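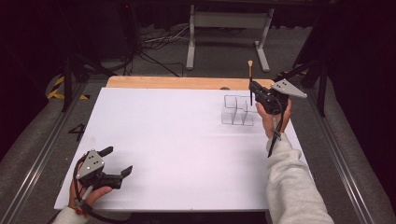

Veteck Hand-Held Gripper Pair (left and right)
Fleltance School Robotics Supply
Category: Demonstration and recording > Hand-held
Price: $315 per pair
School hire: $165 per term, freight extra
Availability: in stock, ships in 6 working days
Reviewed by staff: July 27, 2024

Overview

Veteck's own brochure says these grippers will have your students "teaching robots in minutes". We've had a pair in the workshop since May and we'd put it differently. Your students will be picking things up in minutes. Whether a robot learns anything from it depends on a lot of work the brochure skips over, and most of that work is done at a keyboard.

The pair is two black two-fingered grippers, one for each hand, each carrying a grey triangular plate with a dot pattern and each trailing a cable. A student holds them, does a task on the bench, and the session is recorded so the movements can be used later as demonstrations. We sell them mainly to senior clubs entering the Dlamini Tabletop Challenge, where the sorting round asks teams to put slender objects into the cells of a small divided organiser.

What you get

Left gripper, right gripper
Two dotted plates, fitted
Two cables
Spare finger pads
Printed setup sheet (brief, and translated by someone in a hurry)

What you don't get

A camera. A computer. Recording software beyond a trial licence. A table. The brochure calls the kit "complete", and we have asked Veteck to stop doing that.

Does it suit a school club?

Sometimes. If your club has already built an arm that moves reliably and you have a student who likes sorting through data, the pair is a reasonable next purchase. If your arm still drops things when you drive it by hand, spend the money on the arm.

We had the same argument in our own Thursday-style drop-in group, minus the fixed night. Ruan Moodley, who coaches the entry group, wanted a pair because the students would enjoy it, and they do. Vusumuzi Shezi looks after the senior students' code and wanted to know what they would do with the recordings. Both questions are worth asking before you fill in a purchase order. In the end we let the seniors try an organiser task and keep a log of which recordings they would be willing to train on. They threw out far more than they expected to, mostly for fumbled grasps and for people stopping halfway to chat.

Notes on the organiser task

Clear acrylic organisers look tidy and are miserable to work with. The walls all but vanish against a white board, for the student and the camera alike. Use one if your competition rules specify it. For practice, anything with coloured walls is kinder, and a strip of masking tape on the top edges helps a great deal.

Thin sticks are harder than they look too. Holding one upright over a cell is fine. Letting go without tipping it takes practice, and students who rush the release get scrappy recordings. Have them pause above the cell, lower, open the fingers, then lift away.

Keep the idle hand still and in view. Students like to wave it about.

Setting up

Clear the board of everything the task doesn't need. Plain white is good for contrast with the grippers, less good under bright lights, so check for glare on the plates before you record. Run the cables back along the forearm. Long sleeves are fine if they're snug at the wrist; loose cuffs tend to snag on the cable.

Plates must stay clean and unscratched. A smudged dot pattern won't stop you recording, which is the annoying part. You get a full session of files and find out later that the position data jumps around.

Compatibility

Tested here with the Cololico trainer arm. Veteck claims "most educational arms", and we have no evidence for or against that. The finger shape on your arm should be close to the gripper's, otherwise your students will demonstrate grasps the arm can't make. Send us the arm's model name before you order and we'll tell you if we've tried it.

Known complaints

The handles are sized for adults. Smaller Year 7 hands get tired quickly.
The trial licence allows 80 recordings, including the bad ones. Deleting a recording does not give it back.
Finger pads wear at the tips. Order spares with the kit, as freight on a single packet is silly.
The cable exit feels stiff when new. Don't bend it hard to loosen it.

Hire before you buy

We'd suggest it, even though we make less from it. One term is long enough to learn whether your club will keep using the pair after the novelty goes. If you then buy, the hire fee comes off the price. Grippers must come back with both plates attached; replacement plates are charged at cost.

Returns

Unopened kits within one month. Opened kits, talk to us. "The robot didn't learn" isn't a fault under warranty, and yes, we've been asked.

Related items: Cololico trainer arm, clear divided organiser, spare finger pads, white bench board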